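Ekville Makers Forum > General > Off the Bench

Thread: Can a machine do one actual chore yet? Just the one.

crankshaft_dan
Posted 2020-06-05
My sister forwarded me another of those videos where a robot makes a bed in a kitchen nicer than mine. I watched it twice. The second time I noticed the clock on the wall jump forward between cuts, so either that bed took most of a morning or they have a very nervous clock.

So I'm asking the people here who work with this stuff. Is there a household or shop-floor chore, start to finish, that a machine does now without a person standing next to it looking worried? Dishwashers don't count. I load the dishwasher. I'm the robot in that arrangement.

pelican_brief
Dishwashers absolutely count. You people move the goalposts every time one of these things works. A washing machine replaced an entire day of misery and we call it furniture.

crankshaft_dan
Fine, it counts for the washing. Who does the folding?

pelican_brief
My folding is done by a chair.

lowtorque
I run second shift at the Vindwood plant. We have a Hegazy palletizer that stacks cartons all night and I would trust it with my children, provided my children were all the same size and arrived label side out. In February purchasing changed carton suppliers. The new ones had a slightly glossier top, and the suction cups let go of every third one. We lost two days to shiny cardboard.

So yes, on the shop floor, start to finish, if you've spent a fortune making sure nothing interesting ever happens.

mrs_solder
The fortune is the part people skip. Our kitting station quote came to more for the fixtures and trays than for the arm. Once all the parts sit in a nice foam nest facing north, my nephew could pick them, and he eats glue.

gantry_goat
I'll be the contrarian. I think tidying is closer than you all believe. Two arms, cameras on the wrists, and enough recorded examples of a person steering it through the job, and you get something that handles clutter it wasn't specifically built for. It's slow and it fumbles. Five years ago it would have just sat there.

lowtorque
"It's slow and it fumbles" is how my last performance review read, and I still do the job unattended.

mrs_solder
Define closer. I bought a Stirkar floor vac on the strength of "closer." It has been rescued from under the same radiator 19 times. I started a tally on the fridge out of spite.

pelican_brief
Mine is great. Have you considered moving the radiator?

mrs_solder
I have considered moving the vac. Into the pond.

crankshaft_dan
gantry_goat, what's the hard part, then? I picture the arm being the expensive bit, and after that it's just grabbing things. Toddlers grab things.

gantry_goat
Toddlers are astonishing and we should stop using them as the low bar. Grabbing one thing by itself on a bare table is mostly fine. Put it in a box with walls and now the gripper has to get down in there without hitting the rim, and the fingers need room on both sides of whatever you want. Stuff lying against the back wall has no "both sides." Then there's what it's made of. A bottle on its side rolls. A soft package squashes and comes up crooked, or doesn't come up. Anything see-through is miserable for a depth camera. Cloth I don't even want to discuss.

lowtorque
This is our returns bench exactly. One of the integrators pitched us on automating it. I asked what happens when a customer sends back a sock in a cereal box, and he wrote it down very carefully and never called again.

pelican_brief
How many returns do you do in a shift?

lowtorque
319 on my last one. Two people, one radio, constant disagreement about the radio. Whatever replaces them has to get near that before anyone upstairs cares, and it can't do it by dropping the breakable ones faster.

gantry_goat
Nobody serious is promising you that rate today. My claim is narrower. I'd take a machine that needs an hour to empty a bin of bathroom junk, if it does it while I'm at work. I don't care how long the dishwasher takes either.

mrs_solder
That's the first argument in this thread I've liked. I still want to know what it does when it gets stuck at minute four and I come home to one arm holding a shampoo bottle over the floor.

gantry_goat
Then you've lost nothing but shampoo. And for dan, who asked about the hard part, a mixed bin with pill bottles and flat packages in it is a pretty fair test. Watch the fingers, ignore the arms.
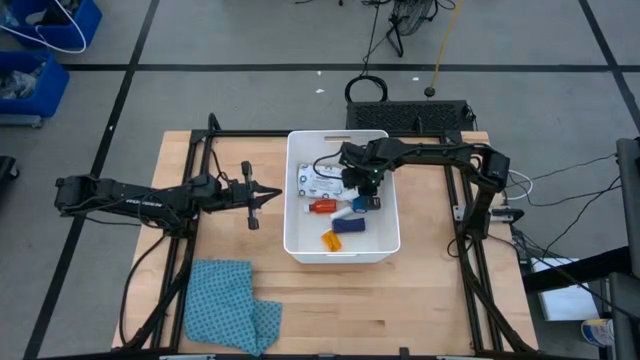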